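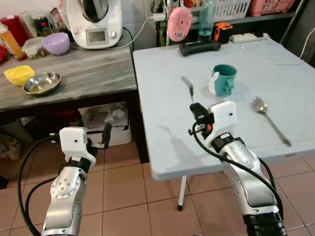
Vangelis wrote in after the last post to say that I was being unfair to the new pastor at Clostmont, that a church with a leaking roof can't be picky about where the money comes from, and that if I wanted to grumble about prosperity teaching I should at least sit through one of the services first.

So fine. I went. Two services, back to back, the 8 a.m. and the long one.

Quick version for anyone in a rush (me, I have to be out the door in a bit). The singing was wonderful. The sermon was mostly okay. The offering took longer than the sermon.

Longer version. Pastor Meredith – Eifion, he wants everybody to call him Eifion – preached from Malachi 3, the storehouse passage, bring the full tithe and see if I will not open the windows of heaven. I must have heard that text preached 46 times in my life, every one of them in the month the boiler went. He's good at it. Warm, funny, doesn't shout. Then the envelopes came round. Gold ones. You write your need on the outside and put your seed inside, and the need gets prayed over for 24 days.

That's where he lost me. Not the giving! I give. My grandmother gave when she had nothing in the cupboard and I won't hear a word against it. But she never wrote on the envelope what she wanted back.

And the woman next to me wrote "my son's job" on hers and then sat there holding it for ages, going back into her purse for more. Twice. I don't know what she put in. None of my business. I've thought about her all week though.

Vangelis is right about one thing, the roof is terrible. There's a bucket in the side aisle and the hymnals on that side have gone wavy. Skosbridge Methodist closed over less. So I do get it, the pressure. When Eifion came the place was getting maybe 30 people on a good morning and now you have to hunt for a parking spot. Young familes too. Kids running up and down during the last hymn, which I love.

I stayed behind and asked him about the envelopes. He was nice about it. Said that people need to see their faith written down, that it helps them to be specific with God. Said nobody is told an amount. True, I didn't hear an amount. I did hear a story about a man who gave 10 percent of a loan he hadn't even been approved for yet, and then got approved. What are people supposed to take from that?? He said testimony isn't teaching. I said it was standing in the same pulpit. We shook hands.

Nayeli thinks I should of left it there. She's been at Clostmont since before the carpet and she's seen four pastors come and go, and her view is that the envelopes will be gone by February and the roof will be fixed and I'll feel silly. Could be.

Still bothers me. Micah asks what the Lord requires and it's a short list, you could fit it on the envelope with room to spare. Read Malachi all the way through too, not only the nice bit with the windows. Chapter 3 verse 5, the ones who cheat the workers out of their wages, the widow, the orphan, the foreigner. Same chapter. Never once heard that read before an offering.

Comments are open again, sorry, the spam got bad and I shut them and then forgot. Vangelis, I did go, so you owe me a coffee.

Next time the choir robes, I have opinions.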